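비밀게이트 시험동, 핸드헬드 그리퍼 'Hodix' 정비 기준 개정

산업자동화 전문기업 빔게이트(Vimgate)는 8월부터 시험동에서 운용 중인 핸드헬드 그리퍼 'Hodix'의 설치 및 점검 기준을 개정하여 시행한다고 밝혔다. 개정 기준은 손가락 패드의 체결 상태, 개폐 폭의 영점, 작업대 배치 등 일상 점검 항목을 한 문서로 통합한 것이다.

대상 작업은 바구니에 담긴 천 소재 물품을 집어 옮기는 공정이며, 기준 문서는 시험동 운영팀과 부품 공급사 트레딕스(Tredix)가 공동으로 작성하였다.
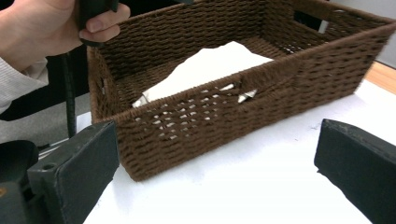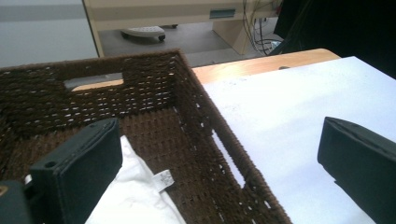

작업대 위 갈색 바구니와 그리퍼의 양쪽 손가락. 시험동. (제공=빔게이트)

운영팀에 따르면 종전에는 점검 항목이 장비 사용 설명서, 교대 일지, 부품 교체 대장에 나뉘어 기재되어 있었다. 이로 인해 같은 장비를 두고도 교대조에 따라 점검 순서와 판정 방법이 달랐으며, 패드를 교체한 뒤 영점 확인이 누락된 사례도 보고되었다. 운영팀은 최근까지 작성된 점검 기록 453건을 검토하여 중복 항목을 정리하고, 개정 문서의 점검 항목을 47개로 확정하였다.

개정 기준에서 가장 크게 달라진 부분은 손가락 패드 관리이다. 패드는 물품과 직접 닿는 소모품으로, 표면이 마모되면 얇은 천의 가장자리를 잡을 때 미끄러짐이 발생하기 쉽다. 종전 기준은 담당자가 육안으로 이상을 확인한 경우에만 교체하도록 하였으나, 앞으로는 매 교대 시작 전에 표면과 고정 나사를 확인하고 그 결과를 대장에 기록하여야 한다. 좌우 패드 가운데 한쪽에만 마모가 나타난 경우에도 두 패드를 함께 교체한다. 교체 주기는 누적 작업 154시간으로 정하되, 그 전이라도 표면이 갈라지거나 들뜬 경우에는 즉시 교체하도록 하였다.

영점 확인 절차도 구체화되었다. 담당자는 손가락을 완전히 닫은 상태에서 표시값을 확인한 다음, 최대 폭까지 열었다가 다시 닫아 같은 값으로 돌아오는지 살펴야 한다. 이 동작을 세 차례 반복하여 값이 일치하지 않으면 장비를 사용하지 않고 정비 담당자에게 인계한다. 패드 교체, 나사 재체결, 본체 분해 후에는 교대 시점과 관계없이 같은 절차를 다시 실시한다.

로스코 마무드(Roscoe Mahmoud) 시험동 운영팀장은 "장비의 상태는 기록으로 확인할 수 있어야 한다"며 "어느 교대조가 점검하더라도 같은 순서와 같은 판정이 나오도록 하는 데 개정의 목적을 두었다"고 말했다.

작업대 배치에 관한 조항도 신설되었다. 바구니는 작업 중 밀리지 않도록 평탄한 면에 놓고, 그리퍼가 진입하는 방향에는 다른 물품을 두지 않는다. 바구니의 테두리나 손잡이 구멍에 손가락이 걸린 경우에는 힘을 주어 빼지 않고, 손가락을 연 상태로 진입 경로를 따라 천천히 되돌린다. 걸림이 발생한 장비는 패드의 정렬 상태를 확인한 뒤에 다시 사용한다.

청소 방법은 마른 천을 사용하는 것을 원칙으로 한다. 섬유 보풀은 손가락 안쪽과 본체 연결부에 쌓이기 쉬우므로 작업 종료 후 제거하며, 압축 공기는 보풀을 구동부 안으로 밀어 넣을 우려가 있어 사용하지 않는다. 용제를 이용한 세척은 정비 담당자만 실시할 수 있다.

트레딕스의 보흐단 페도루크(Bohdan Fedoruk) 기술지원 책임은 "현장에서 접수되는 문의의 상당수는 부품 자체의 결함보다 체결 상태와 관련되어 있다"며 "나사를 조인 뒤 패드의 각도를 다시 확인하는 단계가 문서에 명시된 점을 긍정적으로 본다"고 설명했다.

빔게이트는 시행에 앞서 시험동 근무자 13명을 대상으로 실습 교육을 진행하였다. 교육은 패드 교체와 영점 확인을 직접 수행하고 점검표를 작성하는 방식으로 이루어졌으며, 신규 근무자는 같은 교육을 이수한 뒤 장비를 사용할 수 있다.

개정 기준은 시험동에 우선 적용된다. 피츠제럴드(Fitzgerald) 사업장에는 현지 작업대의 규격을 확인한 후 별도의 배치 도면을 첨부하여 배포할 예정이다. 점검표 양식과 부품 교체 대장은 사내 문서 관리 시스템에서 내려받을 수 있으며, 종전 양식은 시행일부터 사용이 중지된다. 관련 문의는 시험동 운영팀에서 접수한다.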